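October, 7:40 a.m.

Budget draft for the hand-held grippers, second pass. Malsha Amarasinghe wants one page with a total at the bottom and no adjectives. Starting from what we wear out, then what we lack, then what we would like.

Wear items first. The finger pads are the obvious line. The black foam faces collect white lint and scratch up quickly, and at some point the surface stops being comparable from one session to the next. I have no good replacement interval, only my notes, and they say people swap pads when they feel like it. I propose to fix the interval by grasp count and buy to that. Makach sells pads in bags of 10. I would order 8 bags and stop thinking about it until spring.
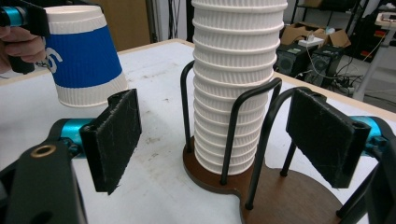 Cups are cheap enough that I left them off the first draft, and Hannelore Berchtold put them back on. She is right. A paper cup that has been squeezed repeatedly gets soft below the rim and the grip width drifts, so a used cup is a different part from a new one. They need to be a consumable with a reorder point. Set it at 100. Same supplier, same sleeve, no substitutions without a note in the log. I also want a second wire dispenser with the same base, so that a bent rod does not hold up a day.

Then the larger question, Lunwood or Dankwa for the next pair of grippers.

Lunwood: lower unit price, longer lead time, pads glued on. Glued pads mean the finger goes in the bin with the pad, and over a year that eats the difference in price. Their quote is for the pair with one charger. The charger is listed as optional on page two, which I missed the first time.

Dankwa: pads screw on, spares priced separately, jaw opening a little wider. Quote came to 1959 before shipping. They will hold it to the end of the month. The wider opening matters for anything we do after cups, bowls for instance, where the present jaw is at its limit.

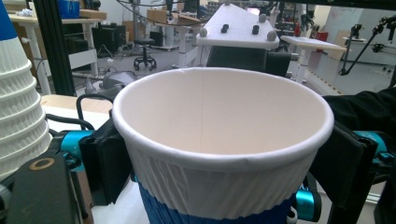
Cup held just under the rim, one pad on each side.

Worked out cost per usable hour for both over two years, pads included. Dankwa comes out lower if the pads last as long as ours do now. If they last half as long the two are level. I asked Dankwa for wear data and got a brochure. Asked again, with the foam thickness and closing force written out so that there is no room for a brochure.

Fundus, our parts database, still lists the old finger geometry. Anyone ordering from it will get the wrong joint. Changed the entry and flagged the old number as closed. Two open orders used it. One canceled in time, one already shipped, return form filled in.

Lunch at the desk, then the bench time estimate. I had allowed nothing for changing over the fixtures when new grippers arrive. Added two days. Malsha will ask why two. One for mounting and one for finding out what was mounted wrong.

4:15 p.m. Draft sent with Dankwa as first choice, Lunwood as fallback. Pads and cups go through now on the small-purchase line. Still to do: shipping cost, second dispenser quote, shelf space for the spares.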